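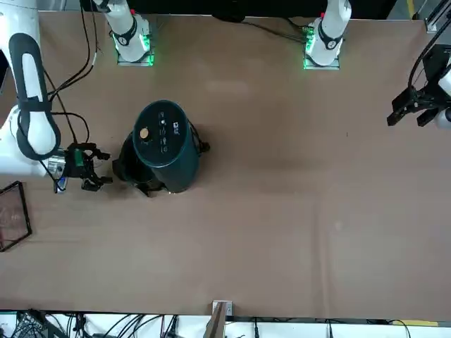
How do you decide how far apart to mount two arms on one table?

Measure how far each arm reaches with the gripper level, then pick a spacing where both grippers can get to the middle of the table without the elbows meeting. Ours ended up at 870 mm between base centers. We tried a narrower spacing first and moved one base out.

Someone asked me that yesterday and my reply got long, so I'm putting the rest in a thread. This is the two-arm bench Tuấn Tô and I are building at Cekgate, the shared workshop. We call it Virk.

Spacing first. We clamped one base down, left the other loose, and moved both arms by hand with the power off. Every time the elbows came within a hand's width of each other, I made a pencil mark. After an evening of that the answer was pretty clear.

If you're going to do this, do it with the cables on. Our first round was with bare arms. The cable guard adds a big loop along the upper link, and that loop needs its own room when the shoulder turns inward. We had to redo the pencil marks.

Both bases sit on square plates along the same side of the table. I wanted them on opposite sides, facing each other. Tuấn wanted them on the same side so there is one side to stay away from and one side to stand at. We went with his layout and I have stopped arguing about it.

The green light under the bases means powered and ready. It doesn't mean safe. We have a house rule that hands stay off the table until the light is out and the switch is down. The rule is written on tape next to the switch.

Table height: set it for the person. I spend a lot more time leaning over it than the arms do, in a manner of speaking. We raised the whole thing on blocks and my back is better.

Cables. This took longer than the mounting. The gripper cable has to follow the wrist all the way around without pulling on the connector. We had two gripper faults in one week and both were the connector backing out a little at a time.

What fixed it was a strain relief close to the wrist and a longer cable. The longer one came from Flukik. It is softer than the one we started with and it doesn't try to spring back straight when the arm folds.

How much slack: put the wrist in its worst position, pull the cable snug, mark it, then add 30 mm. More than that and it starts to catch on things. Ask me how many parts I have dragged across a table.

The loose cables along the near edge of the table are still a mess. I know. They get a tray when I stop changing which ones are plugged in.

Software is Guma, which Tuấn writes. It sends both arms their targets and checks before each move that the two paths stay clear of each other. It is slow and I like it that way. A slow move gives me time to hit the switch.

The left and right naming caused one real problem. Left and right from where? I stand facing the arms, and the arms face me, so my left is their right. For a while the config used one and the notes used the other.

We now name everything from the robot's side, with no exceptions. Right arm means the robot's right arm even when it is on my left. The gripper, the wrist and the cable all carry the same name as the arm. It took a few days to get used to it and we haven't sent a command to the wrong arm after that.

Current job is approaching household things that are rounder and darker than the test blocks. Blocks are too easy. They have flat sides and they stand out from the table. A cylinder gives you one good line to close on and the rest slides.

Dark parts are the bigger headache. A black housing with its own shadow beside it looks wider to the vision code than it is. Guma kept stopping short of the edge, then closing on air.

Two changes helped. Lights moved so the shadow is shorter, and a final approach done in small steps with a check after each one. The light change took five minutes and did more than the code change, which Tuấn took well.

Closing force: start at the bottom of the range and go up until the object stops slipping, then leave it alone. I cracked a plastic lid in December by starting in the middle of the range.

Finger choice matters too. Ours are on black grippers and were picked so they can come in from the side at table height. Short fingers made the gripper body hit the tabletop before the tips got anywhere useful.

Cost, for the people who always ask. The arms came used and I'm leaving them out, the price was a favor and wouldn't help anybody plan. The table, plates, hardware, cables and lights came to around 700 dollars. The plates were the largest part of that.

You could do it cheaper with thinner plates. We did, for a month. With both arms stretched out the bases rocked enough to see, and the calibration was off by the end of every session. The thick plates were worth the money.

Calibration now happens at the start of a session and again if anyone leans on the table. Cekgate is a shared space and people lean on things. The check is one touch per arm at a known point. If either misses, we run the full routine.

Things I would do the same again: power-off testing by hand, one side of the table for the arms, one naming rule, slow default speed.

Things I would change: buy the long cables first, put the switch where both of us can reach it from a chair, and label every cable at both ends before it goes near the table. I labeled one end. I have spent a lot of time crawling around looking for the other.

A few replies asked for the plate drawing. I'll post it after I fix the hole spacing, which is correct on the metal and wrong on the drawing.

Also asked: can the arms hand things to each other? Only blocks for now, and only in the middle of the table. One gripper holds still, the other closes, then the first one opens. Tuấn is working on it this month and I'm on cable trays.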